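Workshop notebook: limescale on the steam boiler, third descaling

5 min read

Opened the Borkell boiler again this morning. It has been on the bench since the pressure started creeping and the steam came out weak at the far hose. Same story as last time. Gray-white crust over the heating element, thickest at the base where it meets the flange, and a loose layer of flakes in the bottom of the vessel. I scraped what I could with the plastic spatula and put it in a jar. The jar is on the shelf over the sink with a label on it, please leave it there until I have weighed it dry.

The water here is hard and we all know it. The question is whether the softener cartridge is doing anything. It is the Surnetti one we fitted in July, and the sheet that came with it says to change it after 1,500 liters. The counter on the inlet reads well short of that, so on paper it should still be good. Test strips before and after the cartridge came out the same color to my eye. Either the strips are old or the cartridge is spent. I am going to buy new strips before blaming the cartridge. 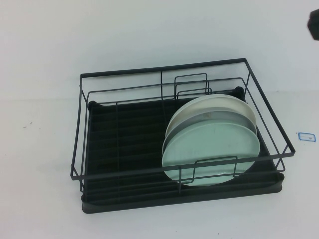 Hyvönen, January 14, 2024

Started the citric acid soak. Mix was 145 grams in 5 liters of warm tap water, stirred until clear, then poured in through the filler neck with the element off. It fizzed hard for the first few minutes and then settled down. Do not close the filler cap during this stage. I left it open with a rag over it.

Small parts went into a separate tub of the same mix: the filler cap, the drain plug, both brass elbows and the strainer. The strainer was the worst of the lot, nearly shut. That alone could explain the weak steam, and I should have pulled it first before taking the element out. Note for next time: strainer, then elbows, then element.

Drained the vessel after 26 minutes. The liquid was cloudy and tan. Rinsed it until the water ran clear and looked inside with the flashlight. The walls are clean. The element still has a ring of scale near the flange that did not move with a fingernail. Second soak needed, same strength but longer. I don't want to go stronger because of the solder on the level probe, which already looks dull.

The old flange gasket is flattened and has a nick on the inner edge. I had meant to reuse it. There is one Bellodero gasket left in the drawer and it is the right diameter but a little thicker, so the bolts will need going round twice. Tighten in a cross pattern, check again when it has been up to pressure and cooled down. If it weeps, order the proper one.
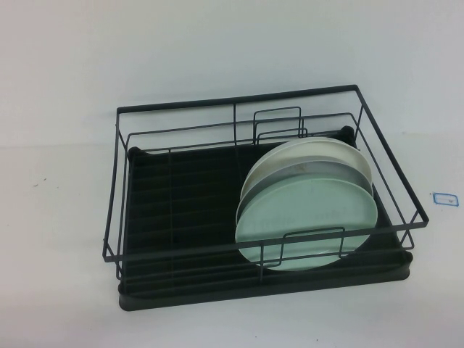

Drying rack, wire top and dark tray.

Other things to sort out while the boiler is apart:

The level probe reads full when the vessel is empty if there is any scale bridging the two pins. Cleaned between them with a cotton swab and some of the acid mix. Reads correctly on the meter now.

Safety valve lifts by hand and reseats. I have not tested it at pressure and won't until the gasket is in.

The drain hose is stiff at the clamp end. Cut a short piece off and refitted it. It just reaches the floor drain, no more trimming after this.

Still open: whether we drain the boiler at the end of each day. The manual says weekly. With this water I think daily is worth the trouble, at least until the cartridge question is settled. Will write up the second soak and the scale weight on the next page.

Recent entries
Bench grinder, new rests fitted
Strip tests on the inlet water, first try
Compressor drain valve sticking
Paint cabinet inventory
Replacing the hose reel spring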